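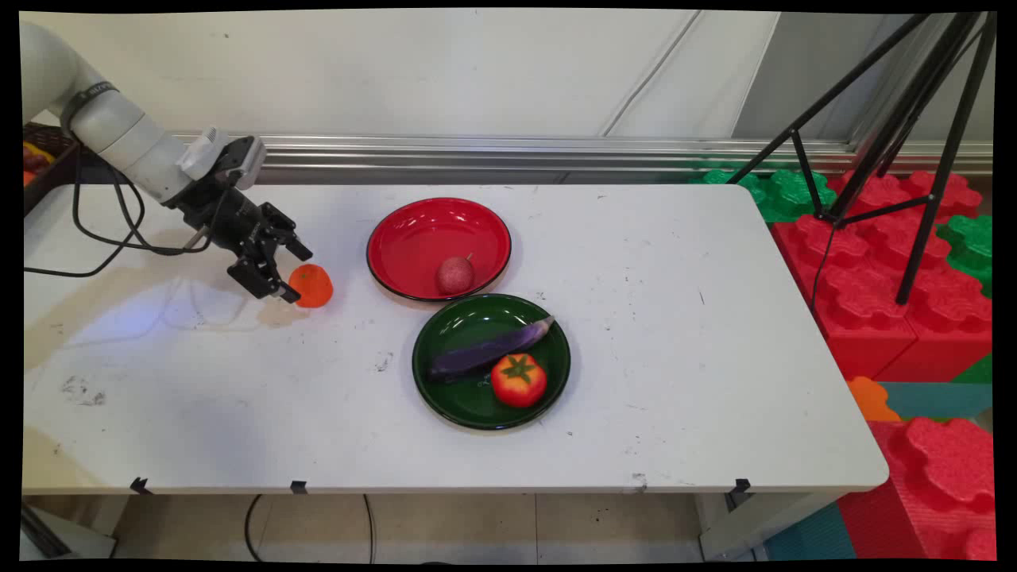
What did the play food money buy?
Two enamel-look plates, red and green, and a tub of toy fruit and vegetables for the Jollivbridge playroom. The full grant was $500. We have spent $300 of it.

Prepared by Romana Danko for the Festomlow small grants desk, 2024-10-28

You asked for evidence that sorting play teaches young children to group food by colour and kind. I don't think we have it yet. The application, written in April before I took over the file, promised "measurable gains". What we have is 29 session sheets, most of them filled in by Dardo Mansilla, and they record attendance and mood far better than they record sorting.

The set itself is fine. The red and green plates are easy to tell apart at a glance, and the glossy finish wipes clean. My doubt is with the rule we wrote. The activity card says fruit goes on red and vegetables on green.

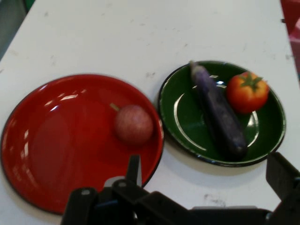
The card also puts the tomato on green with the eggplant, and two parents have already objected that a tomato is a fruit. So is an eggplant, if we're going to be strict about it. Xóchitl Pacheco wants the card reworded to "things we eat at dinner". I'd support that, though it makes the earlier sheets hard to compare with any new ones.

Colour muddies things further. A child who puts the pink fruit on the red plate may be following the rule or may simply be matching, and our sheets can't separate the two. I'd like this fixed before anyone quotes a result.

The table is another matter. The white top is scuffed and smudged, and Ona Adomaitis has priced a replacement cover at $40. I'm not convinced it's worth it, but it is cheap and within budget.
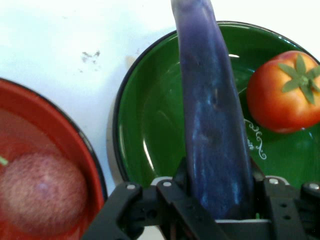 Requests for next term

1. Approve the reworded card.
2. Allow us to swap the plate colours every second session.
3. Hold the unspent balance until the new sheets are in. I won't be asking for more before then.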